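**Sudora suspende el uso de la pinza manual Prulitz por un fallo en el cierre de los dedos**

*La medida afecta a 913 unidades. No se han registrado lesiones.*

Sudora ha pedido a sus clientes que dejen de utilizar la pinza manual Prulitz hasta nuevo aviso. En 3 unidades devueltas, los dedos se cerraron con retardo respecto a la orden del gatillo – en un caso, tras unos 10 segundos – y sin aviso previo al operario.
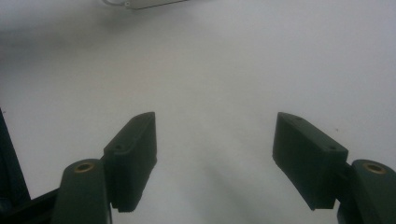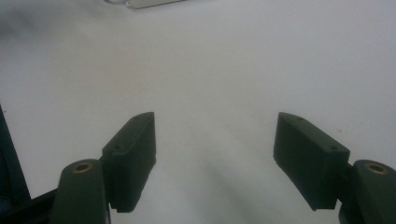 Dedos de la pinza en posición abierta, sobre superficie clara.

**Giden, 3 de febrero de 2020** – El análisis preliminar sitúa el origen del fallo en el firmware del controlador Powell, instalado desde noviembre. El mecanismo de los dedos no presenta desgaste anómalo tras 1.000 ciclos de ensayo.

«El retardo no se reproduce con la versión anterior del firmware», indica Facundo Pereyra, responsable de ensayos. «Mientras no se cierre el análisis, la pinza debe permanecer desconectada.»

Los usuarios deben cortar la alimentación, no introducir la mano entre los dedos y anotar el número de serie. La actualización se distribuirá sin coste – el calendario está por confirmar.

Contacto técnico: Lai-ching Wan, Seguridad de Producto, Sudora.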